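How many drives before you retrain?

marloes_m
We're teaching our little rover to follow paths at Dongate. I've got 200 clips of me steering it and it still wanders on dirt. Keep going, or fix what I have? 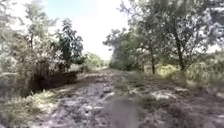
I steer with a gamepad and save the stick position with every picture. Most clips run 45 seconds. I toss any where I sneeze and swerve, lol.

BrendaEsc
Keep going! Ours was hopeless until we hit 1,000.

ilse.groen
Disagree with Brenda. More of the same won't help. Don't toss the swerves either, it needs to see you coming back from a mistake.

marloes_m
Hmm, but then it learns my bad driving too??

ilse.groen
Only keep the recovery part. Trim the rest.

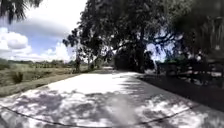 josefien_vd
Balance matters more than either, I think. We sorted ours by surface and light before training. Pavement with blotchy tree shade on it, and then a stretch so bright it's nearly white, gets its own pile for us. What's your split?

marloes_m
No piles at all, oops. Sorting tonight.

BrendaEsc
Still say get more :)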